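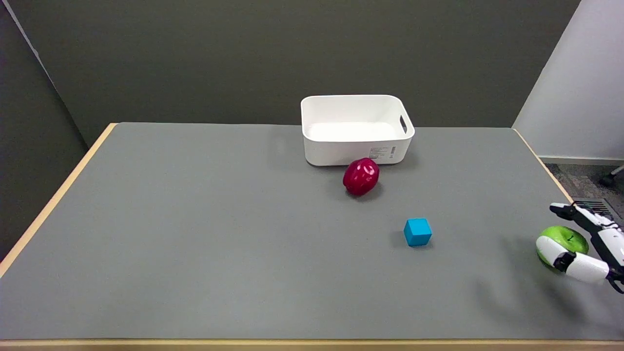 Green apple in the robot hand at right, red apple and blue cube still on the table, white bin at the back.

1/ Notes from a week of teaching a pick-and-place task by remote control. The task is "put the things in the bin." It takes a practiced operator very little effort. Getting a policy to do it from recordings takes more, and most of the work is in how the recordings are made. Thread.

2/ Setup. The operator wears a tracked glove from Sornevach and watches the head view on a monitor. Wrist pose drives the arm, finger bend drives the hand. Recording is started and stopped with a foot pedal so the hands stay on the task. The logging software is Rumard, which I have complaints about, see post 13.

3/ One episode = one full run from arm at home to arm at home. Target length is 30 seconds. Anything over 52 gets thrown out, whatever the outcome. A very slow demo is mostly a recording of a person thinking, and the policy will learn the thinking part as standing still.

4/ Object choice. Two apples of different colors and a small cube. The apples need a wrap grasp with the fingers curved around the fruit. The cube is much smaller and wants a fingertip pinch. Same table, same bin, two grasps. That is the point of mixing them.

5/ Wrap grasp, practical advice: bring the hand in from the side, palm first, and close slowly. If you come straight down on a round object with the fingers half closed, one fingertip touches early and the apple rolls. Then you chase it. Chasing is hard to demonstrate well and you end up with 6 seconds of junk.

6/ Pinch grasp: line up the wrist before you go down. New operators descend first and rotate at table height. The fingers then sweep the surface and push the cube. On the monitor this looks like a small nudge. In the joint torque log it looks like a wall.

7/ Depth is the main problem for a person working from a single head view. An object near the bin's front wall can look like it is clear of the wall when it is touching it. Use the shadow. When the shadow of the fingers meets the shadow of the object, you are close. Every operator finds this trick eventually. I now tell them on Monday morning and save them the day.

8/ Order of picks. We did not script it at first. Operators settled into habits, and the policy copied whichever habit had the most episodes. Now the order is drawn before each run and shown on the monitor. Green first, cube second, and so on. The instruction text gets saved with the episode so the model can be conditioned on it.

9/ Layout. Move the objects between episodes. Move the bin too. The early set from our Cantero project had the bin in one place for every run, and the trained arm would release in that place with the bin moved a hand's width to the left. Very consistent. Fruit on the table every time.

10/ Put some objects close to the bin on purpose. A red apple up against the front wall forces a different approach than one in open space, and if the data has none of those, the arm will hit the bin and push it back. The bin is light plastic. It moves. After that the rest of the episode is a different task.

11/ Release. Lower into the bin, open, pause, withdraw up. Do not drop from height. Do not withdraw sideways, the knuckles catch the rim. The pause can be very short, but it has to be there. Without it the open and the withdraw blur together and the policy starts to lift with the fingers still half closed.

12/ Mistakes. Keep the ones you recover from cleanly. A missed grasp, a back-off, a second try: good data. Keep it, tag it "recovery." If the recovery needs more than 2 tries, stop and redo the run. We had operators deleting every imperfect episode out of pride, and the resulting policy had no idea what to do after a miss. It closed on air and carried the air to the bin.

13/ Rumard complaints, as promised. It stamps the hand joints and the camera on separate clocks and aligns them afterward. If the machine is busy, the alignment drifts and the fingers appear to close before they reach the object. Check this on the first episode of each session. Tap the table with a fingertip, find the contact in the video and in the torque trace, compare. Fix it before you record anything else.

14/ We also tried guiding the arm by hand, power low, person standing next to it moving the wrist. Good feel for contact, and first-time operators get usable motions sooner. Two problems. The person's arms end up in the head view, and they will not be there at run time. And it is awkward to work the fingers of a multi-joint hand while also holding up the wrist. We use it for checking reach limits and nothing else.

15/ Operator fatigue is visible in the data. Grasps get looser and approaches get faster toward the end of a session. We cap sessions at 30 episodes, then swap. Glove gets recalibrated at every swap, even if the next person says it feels fine.

16/ Next up is the Stasico bench, with a taller table and the same objects. I expect the wrap grasp to carry over and the pinch to need new demos, as the wrist comes in at a steeper angle there. Will post the success rates by object when I have them - separately for apples and cube, as the average hides the cube.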